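Checking marker tracking before you trust a grasp policy

Updated Sep 22, 2025

Most guides for training from hand-held gripper recordings start at the training script. I think that is where people lose a week. If the poses are bad, the policy will learn the bad poses, and the loss curve will look lovely the whole time.

These steps assume you record with Cavach and solve poses with Midik. Other tools will differ in the menus and share most of the problems.

Step 1. Sync the clocks first. Midik offers to estimate the offset between the head view and the gripper views. I don't trust it on cloth. Slow folding gives it very little sharp motion to match, so it picks something plausible. Start each session with two quick shakes of both grippers and line those up by hand.

Step 2. Run the solver with smoothing off. The default smoothing makes every track look great, including the ones that jumped. You want to see the jumps. In our last set of 3116 clips, 148 had at least one flip in orientation, and the smoothed plots showed none of them.

Step 3. Set the gap limit. Midik will fill up to 1000 ms of missing marker data with a straight line. A hand can do a lot in that time. I cut the limit hard and throw out what fails - yes, it hurts the clip count.

Step 4. Compare views of the same session. Scrub through the head view for moments when a marker turns away or a forearm gets in front of it, then check what the gripper track claims was happening. If the solved jaw position is floating well off the cloth, stop there and redo the calibration.

Step 5. Only now export for training. Keep the raw files. The export drops the confidence values, and you will want them back.

Green cloth in both views, head camera first, then a gripper camera: 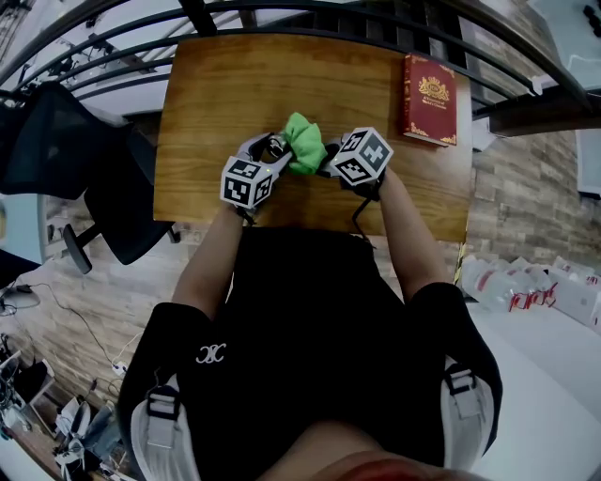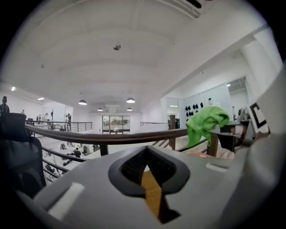
Imai wrote in the comments that turning smoothing off is fine for finding flips, but that training on the raw tracks gave them a jittery policy, and they went back to a light filter after the bad clips were removed. They would also like to see the gap limit given as a number, as "cut it hard" is no help to anyone setting this up for the first time.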